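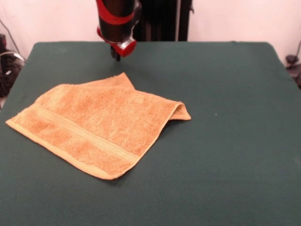
From: Ekaette Nwosu
Date: 20 September 2018

Lists > Comics and Manga > Reading Group > Re: Diltska vol. 3

> Has anyone finished volume 3 yet? I stopped at page 80 and
> can't tell if the ferry chapter is a flashback. Also, is the
> Fornetti edition any better than the old scans?

It's a flashback. The borders go black when it starts and back to white six pages later, but the printing is dark enough that I missed it the first time too.

I have the Fornetti edition. The lettering is cleaner and the sound effects are translated in the margins. The paper is thin. I'd still buy it over the scans.

I'm halfway through Raltodgate now and will post a review when I'm done. The art is good. The plot is slow until page 100 or so.

Ekaette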